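Mollarlow has had one bar of signal, on a good day, for as long as Noemí Ochoa has lived there. In June the valley got its first working cell mast, built by Hadgate, a small network operator, on a ridge above the old quarry road. Ochoa handled the talks between the residents and the company.

"We asked three operators. Two never wrote back," she says. "Hadgate sent Damián Tlapale, and he drove the whole valley with a test phone on the dashboard."

The mast covers 29 square miles. Before it went up, people made calls from the church parking lot or used a landline, and the landlines failed in most winter storms.

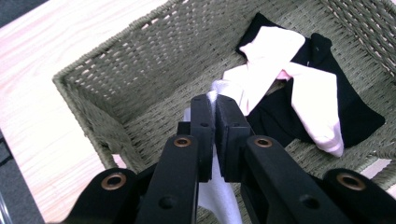

A white cloth at the woven basket.

Ochoa says the hard part was the power supply. The ridge has no grid connection, and the first plan was for a diesel generator. "I didn't want a fuel truck going up there in January. Neither did Hadgate, once they saw the road." The site now runs on solar panels and batteries, with a generator as backup.

She was surprised by who signed up first. "I expected the younger families. It was the sheep farmers – they wanted to call home from the hill."
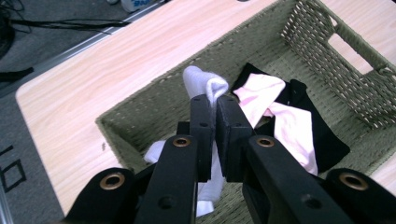
White sock, green basket.

Service is 4G only. Ochoa would have liked 5G, but Tlapale told her the link back to the exchange at Moulin could not carry the extra traffic. She accepts that. "We went from nothing to video calls. I'm not going to complain about which number is on the screen."

There are still gaps. The 13 houses on the north side sit behind a hill and get no signal indoors. Hadgate has offered them a small repeater, and Ochoa is waiting for a price.

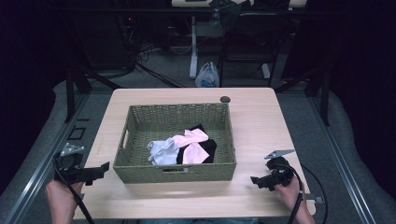
Socks in the basket on the tabletop.

Asked what she would tell another valley, she says to get the landowner's agreement in writing first. "Ours took eight months. The mast itself was up in three weeks."

The lease on the ridge runs for ten years.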